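Another friendly, another "statement"
04/03/2008
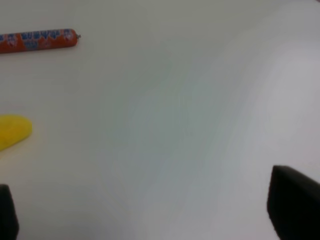
A reader wrote in after my last post to say that I was being a misery, that two goals away from home are two goals away from home, and that Prastora have every right to feel good going into the qualifiers. Fine. They can feel however they like. I watched the whole thing and I still don't know what I was supposed to learn from it.

Start with the squad. We were told in January that this would be the strongest group available, and the list that came out had 21 names on it. By kickoff three of the regular starters were out with knocks, one was "being managed," and the left back was playing on the right. I don't blame the coach for that. Clubs don't like letting people go for a game with nothing riding on it. But then don't sell it as the strongest group available.

And Sarnmont weren't exactly at full strength either. They made six changes at the half, and after that it was barely the same match. Both Prastora goals came in the last twenty minutes, against a back line that looked like it had been introduced in the tunnel. The first was a decent header. The second was a back pass that stopped in the mud.

The score was 2-0 and the headline the next morning had the word "ruthless" in it.

The announced crowd was 2,000. I was sitting in the Stüber end and had an entire row to put my coat on, so I'd like to meet whoever runs the turnstiles. Parking was full price, naturally, and so was the program, with four pages about the new shirt and half a page about the visitors.

What bothers me more is how these games get used afterward. The striker is now on 103 caps, and there was a little ceremony, and good for her, she has earned it through some very lean years. But look at how many of those caps came in matches like this one, in March, on a bad field, against a team experimenting with its third goalkeeper. When the real games come around we always seem shocked that the other side presses, or tracks back, or can defend a corner. We had two years of friendlies before the last qualifying round and went out in the first week of it.

I would rather see them go to Hukonard and lose by four. They were invited, as far as I can tell, and the answer was that the travel was too hard on the players — the same players who were sent on a longer trip last fall for a sponsor's tournament. Somebody may have a good explanation. I haven't read it yet.

The midfield did look better, I'll give them that. The short passing was quicker, and for one stretch before the break they kept the ball well under some actual pressure. Then the coach took off the two who were doing it.

Next one is at home, opponent still to be confirmed. I'll probably go.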